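Projects > Energy and Environment > Group 6 report

Heat loss in a student hall – project report
Sheyla Cabrera, Jairo Betancur, Segundo Nina

4 min read

Aim was simple. Find out where the heat goes in Beson House and whether cheap draught strip makes any difference to the gas bill. Supervisor – Souad Benkirane.

Method. We took meter readings every morning at 8, before the showers got going. Two floors, same layout, 38 rooms in all. Top floor got foam strip on windows and doors, ground floor left alone. Loggers in the corridors, one per landing. One logger died in the second week so the east landing has a gap (see table 2, blank rows). We didnt fill it in.

Gas for the whole building over the test period came to 1,693 kWh. Lower than we expected, but half the rooms were empty for reading week and we should of planned round that.

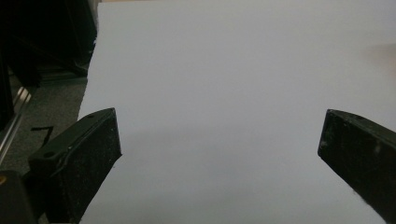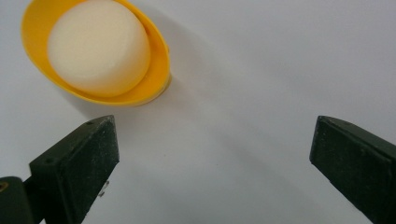

Pale, smooth surface in both; yellow bowl in the second.

Results. Top floor held its temperature longer overnight. Ground floor dropped faster, mostly between midnight and 4. Biggest single leak was the fire door by the bins – strip wouldn't stick to it, paint too flaky. Jairo tried twice.

Problems. Warm air rises, so the top floor had a head start. Virgilio Panganiban from the estates office pointed this out at our first meeting and he was right. Swapping the floors over half way would have fixed it, no time though. Also people prop windows open. 43 open windows logged on our evening walks, nearly all on the ground floor.

Next steps. Repeat in December with the floors swapped. Ask estates for the boiler timer settings, still waiting on those. Segundo wants to add CO2 readings as well, depends on getting the loggers back from the other group.

Raw readings in appendix B, tables 1 to 4. Table 3 is in Fahrenheit, sorry, will convert.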